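Section 4: Running the Pick-Up Demonstration on Open Day

This part of the guide assumes you have already unpacked the Rellell arm, bolted it to its bench and been through the start-up checks in Section 3. If you haven't, please go back and do those first, as visitors have a knack of turning up early and you will want a calm half hour to yourself before the doors open on Thursday.

Before visitors arrive

1. Wipe the table top with a dry cloth and clear away mugs, pens and anything else the arm might take a fancy to.

2. Switch on at the wall, then at the controller, and wait for the steady green light. It can take 45 seconds, and it does feel longer when people are watching.

3. Open the Dindero screen and choose programme 331 (Pick, Lift, Hold, Return). Check that the speed is set to 30 per cent. Please leave it there, however much the younger visitors plead with you!

4. Put out the barrier rope and stand inside it yourself for one full practice run, with your hand near the red stop button.

Caution: Keep hands, scarves and lanyards out of the arm's reach whenever the green light is on, even if nothing is moving.

Choosing the grip

The two fingers will close as far as you tell them to, so the grip setting matters a good deal more than newcomers expect. Settings run from 1 to 9. We suggest starting low with anything soft and going up one step at a time – it makes a nice little talking point too, and you can ask the crowd to guess which setting will do the job.
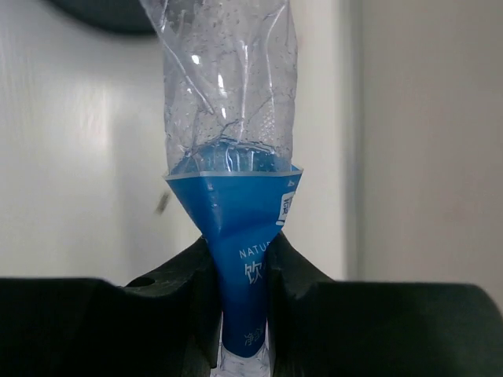
Kwaku Dramani

5. Thin plastic drinks bottles are a favourite with visitors, and they give a good deal under the fingers. The blue one shows how far the sides can come in at the label, with creases running through the clear part above. If you would like a bottle to keep more of its shape, drop the setting by one or two and try again.

6. Stand the bottle upright on the pale surface and press Start. Let the whole programme finish before you touch anything.

Note: Make sure every cap is screwed down tight before the bottle goes anywhere near the arm. Keep a towel under the bench as well, for the day you forget.

7. When the arm has gone back to its resting place and the light has turned amber, you may reach in and change the object over. Sponges, tennis balls and rolled socks all go down well with a crowd.

If the bottle slips

8. Press the red button, wait for the amber light, and stand the bottle up again by hand. Lower the finger height a touch on the screen and raise the grip by one step only.

9. If it slips a second time, swap to a sponge and carry on chatting. Ama Addo at the Latside desk can look at the settings over lunch, and she is always glad to be asked.

14 shares | 3 comments

Contact the Latside open day desk | Back to top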